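6.3 Preparing the work surface

The Suratis tabletop kit is supplied with two arms, two parallel grippers and a controller. The work surface is not supplied. Complete this section after the arms have been bolted down and homed (section 5), and before any recording or playback.

CAUTION: Put the controller in Hold before reaching over the table. Hold stops both arms but does not remove power. To remove power, use the red switch on the controller.

1. Clear the table and wipe it down. Allow it to dry.

2. Cover the table with brown kraft paper. Overlap adjoining sheets by 30 mm and tape the overlaps flat.

3. Lay strips of painter's tape across the paper in both directions to form a grid. Do not stretch the tape. Cells need not be exactly square, as the grid is used by the operator for placing items and is not read by the software.

4. Press down any lifted paper along the seams. Replace a sheet if a torn edge rises high enough to catch a gripper finger.

5. Check that the arm cables are free to move through the full travel of each joint.

Note: Tape colour is not critical. Avoid glossy tape, which can wash out in the camera view under overhead lighting.

6.4 Placing items for the meal set task

1. Leave the row of cells closest to the operator clear for the first 2 runs.

2. Place the plate near the centre of the table, within reach of both grippers. Put the food on the plate before releasing Hold.

3. Place the tray behind the plate, as seen from the operator's side. Leave it empty.

4. Place bowls and the cutting board toward the sides. Items may extend past the grid.

5. Move both grippers to the ready height and confirm that neither is touching an item. 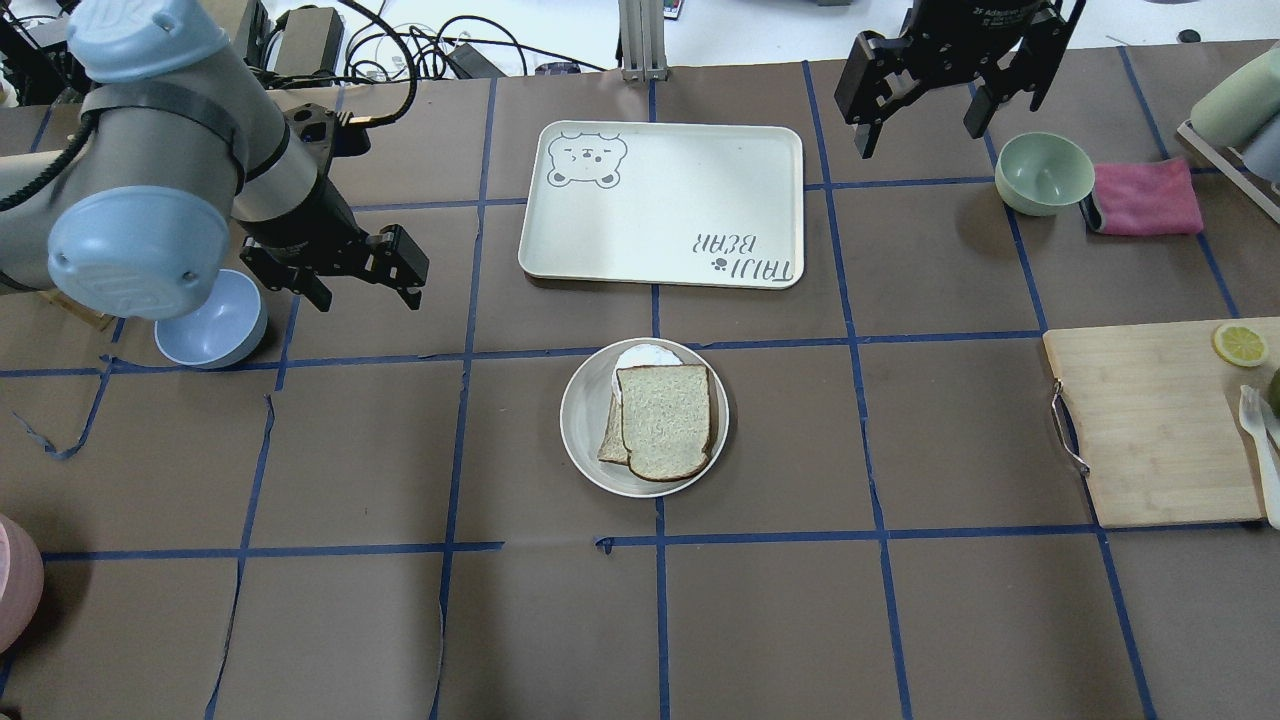
Figure 6-2. Meal set layout, plate at centre and tray behind.

CAUTION: Food used on the work surface must not be eaten afterward. Dispose of it at the end of the session.

6. Release Hold. Wait around 5 seconds for the status light to turn solid green.

7. Select Task, then Meal Set, then Check Reach. If a reach error is shown, return to Hold, move the item one cell toward the centre and repeat the check.

If the error persists after 4 attempts, repeat the homing procedure in section 5.2.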